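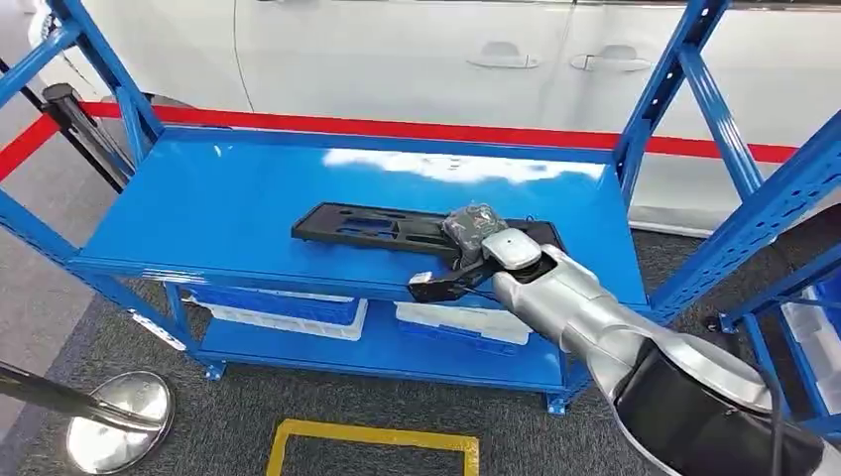 Roswitha Berchtold writes that she has sorted her garage shelves by color, by size and once, during a bad December, alphabetically, and she still can't find the picture wire. She would like a system. So would I, Roswitha, but I can offer some habits.

Put the heavy stuff low. Paint cans, the drill case and the vise you inherited and never bolted down all belong on the bottom shelf. Light and bulky goes on top: sleeping bags, lampshades, the box the TV came in that your household refuses to part with.

Level the unit before you load it. Everyone does this afterward, with a shim in one hand and 2 gallons of deck stain sliding toward the other. If the shelves have bolts, go around once finger-tight, square it up, and then tighten. Check them again in a month.

Smooth painted shelves are easy to wipe and just as easy to slide things off. A strip of rubbery drawer liner cures that. Cut it a little short of the edge or it will curl up and collect sawdust.

Label the front of the bin. I labeled lids for over 3 years, then stacked the bins, and was surprised every time. Masking tape and a fat marker will do. My neighbor in Doverville bought a label maker and now has a very well-labeled label maker.

Keep one bin for things you can't identify. Mine holds a bracket, a spring and a key stamped 1760 that opens no lock I own. Go through it twice a year and throw out whatever still means nothing to you. The key stays, obviously.

Jars of screws are fine if you can see into them. Coffee cans are where screws go to retire — tape one of whatever's inside to the outside.

Last, leave a bare stretch at waist height. You'll want it for setting things down while you look for the picture wire, which in my house was behind the paint.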